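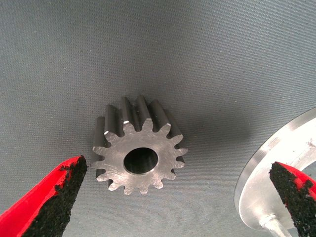 Geltden Bicycle and Hobby Workshop Club
Minutes, general meeting, Jan 3, 2022

Present: Nayara Lins (chair), Welington Batista (notes), most of the regulars. Apologies from the MacRitchie road group, out riding.

Started late, door key again. Minutes from last time read and passed, one spelling fixed.

1. Rent
Landlord wants a new lease from May. Same terms but we pay for our own heating. Nayara has the draft, will send round. Long talk about whether the side room is worth keeping. No vote, back on next agenda.

2. Dues
Staying at 35 for the year. Motion to add a half-year rate for students, carried, one against. Welington to change the form and teh web page.

3. Money
4,000 in the account after the bench vises were paid off. Kodar invoice for the compressor service still not in. Chase.

4. Spring swap meet
Hall is free, need to put down a deposit of 30 by end of the month. Tables same layout as last time except bikes go by the back door, too much shoving at the front. Mavska offered coffee and rolls at cost, accepted. Sellers label there own stuff. No tires without rims this time, we were stuck with the leftovers till summer.

5. Beginner evenings
Three sessions planned: brakes, wheels, then general tune-up. Nayara takes the first, Welington the second, third one open. Asked if kids can come, yes with a parent. Somebody to check the first aid box before we start, last look the bandages were gone.

6. Lathe
Sign-up sheet keeps disappearing. New one to be screwed to the wall. Switch off at the main when finished, not only at the machine. Sweep up chips, not into the sink.

7. Any other business
Side window still drafty. Old magazines free to anyone, otherwise recycling. Question about sunday opening, put off, needs more keyholders first.

To do: Nayara, lease draft and hall deposit. Welington, form, web page, Kodar. Sign-up sheet, whoever has a drill handy.

Closed, room locked. Next meeting same place, date by email.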